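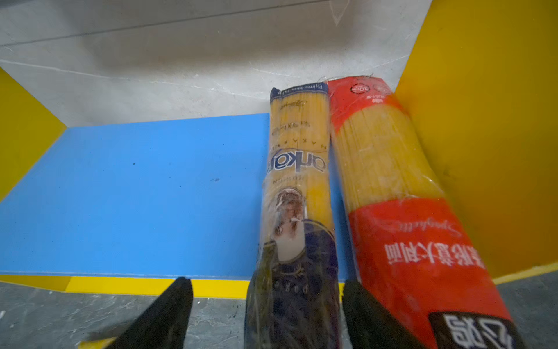 Pasta Week: Gripper Notes and Photos

Posted September 16, 2026
Photos and text by Jeptoo Mabula

Every gripper vendor has a video. In the video, the gripper picks up an egg, then a strawberry, then a light bulb, and somebody in the background claps. I have sat through plenty of these and I still don't know what they have to do with shelf work. We don't stock light bulbs by the one. We stock dry goods in thin plastic, and thin plastic is where most of the promises go quiet.

So when Manikandan Joseph talked me into comparing the Turnari fingers with the Jorden fingers, I said yes on one condition: spaghetti. A bag of spaghetti is a mean thing to hand a robot. It is stiff along its length and lumpy across it, the strands shift when you squeeze, and the wrapper shines. It also costs next to nothing, so I don't have to fill in a form when one splits.

We ran 100 picks with each set of fingers, half from a flat surface and half from an upright row. Same arms, same controller settings, same bags until they got too beat up to use. A pick counted if the bag came up, stayed up for ten seconds and went down again with the wrapper whole. Manikandan wanted to count bags that came up crooked. We argued about that for most of a lunch and I won, mainly by owning the spreadsheet.

The numbers are further down. I would not frame them.

The setup 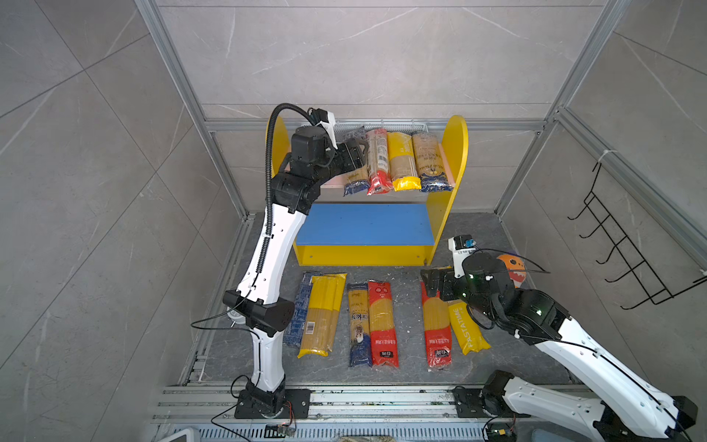
Both arms at the shelf. Left arm at the upper row, right arm over the packages on the floor.

I like a two-arm cell less than I used to. It looks busy and it photographs well, and then you spend an afternoon working out which arm bumped the row. For a comparison of fingers, one arm would have done the job. We used two because the cell has two, and taking one out is a bigger chore than putting up with it.

Upright row

Standing bags were the harder half, and I had guessed the other way. The bags are tall and don't have much of a foot, so a slow approach nudges them and a fast one knocks them over. The sales sheet for the Jorden set talks a lot about "gentle closing." Gentle closing is fine once you are around the bag. Getting there is the trouble, and wide fingertips don't help when the next bag is right up against the one you want.

Flat picks

Lying down, the bags behave better as long as there is a gap on each side for a finger. Push two bags together and both sets had a bad time. The Turnari tips are narrower and could sometimes work their way in between. Sometimes they worked their way into the wrapper instead, and I have the sweepings to show for it.

Wrist camera or fixed camera

Manikandan is fond of the wrist camera. I am less sold. Close up, clear plastic throws glare, and the software we were trying (Achari, trial license) liked to treat a bright patch as the edge of a bag. The fixed view had less of that but lost sight of the fingertips at the moment you most want them. Using both was better than using either. It was also slower, and Achari charges per camera, so make of that what you like.

What we counted

Turnari, flat: 4 failed picks out of 50.
Turnari, upright: 10 failed picks out of 50.
Jorden, flat: 4 failed picks out of 50.
Jorden, upright: 14 failed picks out of 50.

Manikandan reads this as a win for Turnari. I read it as one set being a little better at one task on one shelf, with bags we bought and two people who were both tired by the end. The Turnari set costs $300 more. If most of your work is flat picks, I can't see what the extra money buys.

I should add that both vendors quote a success rate on their sites, and neither one says what was being picked or what counted as success. I wrote to ask. One sent back a link to the video with the egg.

Still to do

The Grusard fingers came in on loan after we had finished, so they are not part of this set. They have a soft pad that is supposed to help with slick wrappers. Manikandan has already squeezed a bag with them by hand and says they feel great, which I have asked him to stop doing before the test. Same rules, same count, fresh bags. I will put the photos up on this page when we have run them.

Questions about the settings can go to Manikandan. Complaints about the scoring can come to me.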